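**Which fingers for zips on soft bags? Two-arm setup**

*posted by domthorpe_bench, January 17, 2019*

Hi all. We're trying out grippers for a lunch packing task. Two arms, white table, navy lunch bag with grey trim. Arm A has the stock Kondow fingers (pointed, hard), arm B has been swapped back and forth between those and the Qudah soft pads. Same controller for both.

The zip is killing us. Pads are great on food, hopeless on anything thin. Pointed ones get hold of the pull but then the fabric puckers up and the track stops being straight.
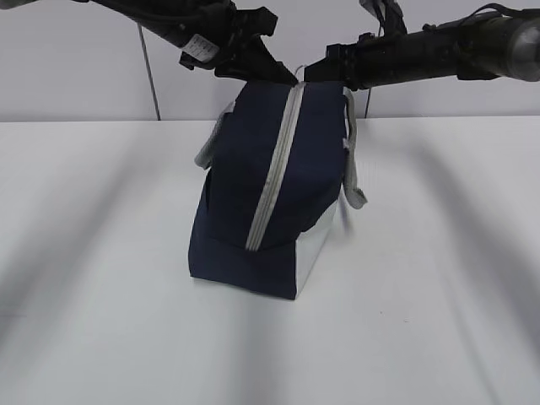 *Both arms in at the top of the bag, on the zip pull.*

Also not sure the wrist camera is any use up close. Budget is what it is so I can only order one more set of fingers. Would you go pointed on both, or one of each? Or am I looking at the wrong thing and its the controller?

---

**Hanna Żak**

One of each. Did a stint on garment bags and wasted most of October trying to make one finger shape do the lot.

Pointed on the arm that pulls. Other arm shouldn't be on the pull at all, put it on the fabric behind where the zip starts and just hold. Low force. If both arms are up at the pull they fight each other and you get your puckers. 337 logged tries on ours, and the ones with two arms on the pull were the worst of the bunch by a mile.

Re the wrist cam: check what it sees with the fingers spread, before you start closing. You want the zip edge in view and some clear table for contrast. Can you post one?

---

**domthorpe_bench**

Ta Hanna. One from the wrist:

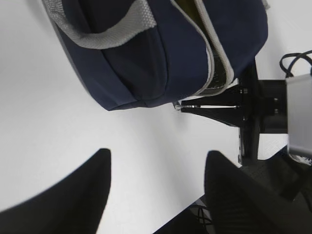
*Wrist cam, fingers apart, bag across the top.*

Grey edging shows up ok but the fingers are a blur that close. Haven't touched focus, is it even adjustable on these? The Imelano one we're comparing it with has a longer minimum distance I think so probably worse.

---

**Hanna Żak**

Thats fine for lining up. Fingers being blurry doesn't matter, you know where they are from the joint angles. I'd leave focus alone and let the fixed camera do the coarse bit. Don't bother with the Imelano for this unless you can mount it further back.

Oh and test the fingers on the food in the same session. Banana is the one to watch, curved and it marks easily. Bread roll squashes if you're on the force setting you used for the zip.
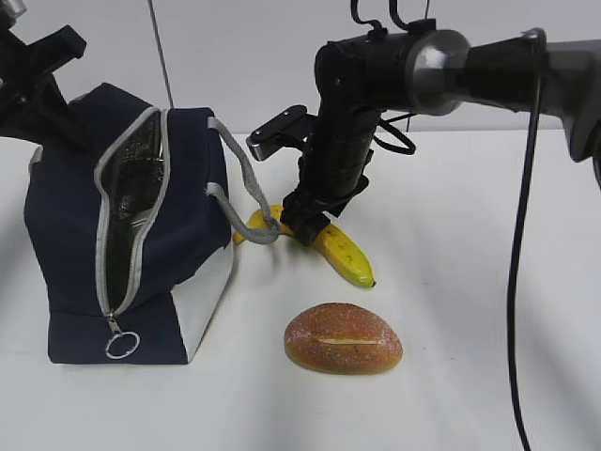

Come in from straight above, and set the force limit per object, not per arm. Most controllers let you save a couple of profiles. I keep 2, call them "hard" and "soft", and switch as part of the grasp call. Also keep the handle clear of whatever you're picking or you'll drag the whole bag over with it.

---

**kettle_on**

Probably the controller mate. Ours was lagging and everyone blamed the gripper. Try a firmware update. Or just buy a bag with a bigger zip tag lol

---

**domthorpe_bench**

Firmware's current, checked that first. Going one of each, will order the pointed set and report back on the force profiles.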